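Dretcombe Rainfall Cards

Data card and notes for users
Last changed: 2024-02-26

Summary

Monthly rainfall cards kept at two gauges in Dretcombe, typed up as a plain table. One gauge stood in the garden at Pikov House, the other at the top of the allotments. There are 157 cards in the set. Each card covers one gauge for one month, with a line for each day and a space at the foot for remarks.

The table is meant for local history and for anyone who wants daily readings in the observers' own words. It is not an official weather record and should not be cited as one.

Files

cards.csv has one row per card
daily.csv has one row per reading
remarks.txt has the notes from the foot of each card, typed as written
changes.txt lists corrections made after the first release

All files are UTF-8 with commas between fields. Text containing a comma is in double quotes. Dates are year, month, day.

Columns in daily.csv

card_id: number pencilled on the back of the card
gauge: P for Pikov House, A for allotments
date: the day the gauge was read
depth_in: depth in inches, as written
depth_mm: depth in millimetres, worked out from depth_in
trace: 1 if the observer wrote "tr" or "trace", otherwise 0
joined: 1 if the reading covers more than one day
snow: 1 if the observer noted melted snow
unsure: 1 if a figure was hard to read

If you need the reading exactly as it stood on the card, use depth_in. The millimetre column is rounded to one decimal place and small readings lose a little.

How the cards were typed

Every card was typed twice, by different people, and the two versions were compared line by line. Where they disagreed the card was looked at again. If the figure still could not be settled, the more likely reading was kept and unsure was set to 1.

Spelling in the remarks was left alone. "Hale" for hail is common at the allotments gauge. Place names were left alone too, including Zovness, a field name that does not appear on any map we have checked. It may be a nickname.

The monthly totals on the cards were typed into cards.csv but were not used to correct anything. On 15 cards the written total does not match the sum of the daily lines. Both figures are given.

Missing days and joined readings

A blank line on a card can mean no rain, or it can mean that the gauge was not read. The Pikov House observer wrote a dash for a dry day, so blanks from that gauge are treated as missing. The allotments observer left dry days blank and wrote "away" for days missed. Blanks from that gauge are treated as zero unless "away" covers them.

After a spell away, the first reading is the total for all the days since the last one. These have joined set to 1. Do not use them when looking for the wettest day. The longest spell is in a February, when snow kept the observer from the top gauge.

Known problems

Readings were taken in the morning, and the cards do not say whether the rain was entered against that day or the day before. We think the gauges differed in this. Comparing them day by day will give odd results.

Six cards have water stains over part of the depth column. Most of their readings are marked unsure.

The allotments gauge was moved at least once. The remark says only "shifted clear of the beans". There is no visible break in the monthly totals, but we have not tested for one.

Reuse

Free to use and share, with credit to the Dovhaniuk Papers, Dretcombe. Please send corrections with the card_id and the date of the line, and say whether you worked from the table or from a scan. Scans are available on request and are not part of this download.

Storage of the originals

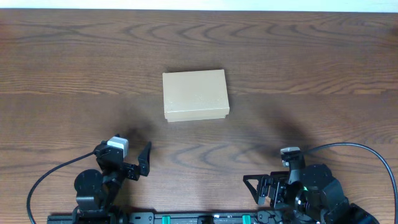 The card_id values follow the order in which the cards were found, so they do not run by date, and the originals should stay in that order. Each card goes back with the number facing the rear. Boxes are listed by letter in cards.csv, under the column box. Letters go on the short end of the box as well as in the list: a plain lid with nothing printed on it, as on the pale one on the wooden table, gives no help once several are stacked. Cards taken out for checking are replaced by a slip with the card_id and the date of removal. Damaged cards are kept in paper sleeves, and their sleeves carry the same number as the card.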